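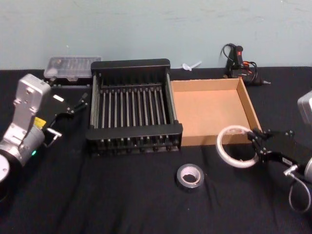
**Using a dish rack to sort craft stuff, and does a cardboard tray hold up?**

Posted by Tatu Mwakalinga

I've got a black dish rack with the thin metal rods that stand up like plate dividers. We don't use it for dishes any more and I'd like to put it on my craft table to hold card, envelopes and cutting mats on edge. Beside it I want a shallow open cardboard tray for the bits that never stay put, mainly rolls of tape.

Two things I can't work out. Will paper sag between the rods if the rack isn't full? And is plain cardboard all right for the tray, or will the sides go soft after a few months? The table has a black cloth over it and sits against a painted wall, pale grey-blue, that I'd like to keep clean. I have 40 sheets of heavy card and a lot of thin coloured paper. I don't want to spend much.

---

**Yao-tsung Fu**

I've had the same sort of setup since June. Heavy card is fine straight in the slots. Thin paper will sag, so put it in a folder or clip it to a stiff backing first. Fill from one end and leave the gaps at the other.

Cardboard is fine for tape. Mine is a cut-down parcel box with walls 6 cm high, and the only trouble I've had was a corner that split. I ran packing tape down the inside and it's held. Don't keep paint or glue in it.

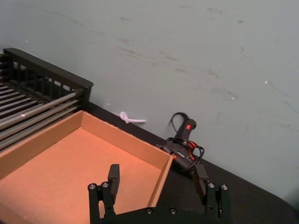
Leave a gap behind the tray as well. Small plastic pieces end up between the tray and the wall and you won't notice them until you move everything. Pale walls also show every mark. A damp cloth with a drop of dish soap takes off most scuffs on washable paint, but try a low corner first and don't scrub, or you'll get a shiny patch. I pull the rack and tray forward 2 cm from where they want to sit and that's been enough.

If the rack slides on the cloth, put a bit of non-slip shelf liner under the feet.

---

**filtport_fan**

just buy a plastic tray. I got a Sirklow one and it's good. Cardboard gets dusty and you can't rinse it. Colour doesn't matter

---

**Tatu Mwakalinga**

Thanks both. I'll try the folders and stick with cardboard for now, with tape in the corners. Shelf liner is on the list.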